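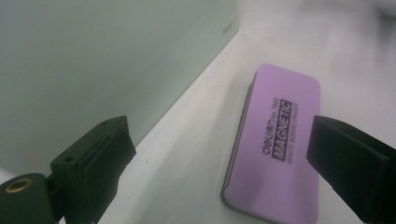
Tonantzin Bermúdez objected, on reading the draft, that a parallel gripper should not be scored on flat objects until the two fingers are known to arrive together. Her point is taken up in this section, and the trials in 4.3 were rerun with finger timing logged.

Figure 4. Whiteboard eraser between the two black fingers of the hand-held gripper, seen from the gripper camera. The right finger overlaps the edge of the eraser; a wide gap remains on the left.

4.2 Uneven first contact

We compared two finger sets, Hornano and Plivum, on the same hand-held body. Both are rigid and black, and both close on a common drive. Each set was used for 400 grasps on a white tabletop, with the object placed by hand and no fixture. Grasps in which one finger reached the object well before the other were labeled "one-sided." An offset of the kind shown in Figure 4 is typical of the approach phase: the operator centers the object by eye, and the camera view gives little sense of depth near the fingertips.

With the Hornano set, 49 grasps were labeled one-sided. Most of these still ended in a hold, with the object sliding across the table until it met the far finger. The slide shifted the object by up to 2 cm, enough to spoil the pose estimate taken before closing. The Plivum set slid objects less often but turned them more. We attribute this to its narrower contact face and did not test the point separately.

Timing was read from the Cuautle controller, which reports finger position but not force. Contact was therefore marked by hand in the video. Across both sets and the earlier pilot runs, 1,418 clips were marked, and clips in which a finger hid the contact edge were dropped before scoring. The Flunby controller used in the pilot had a slower position readout, and its clips are left out of the timing comparison in Section 4.3.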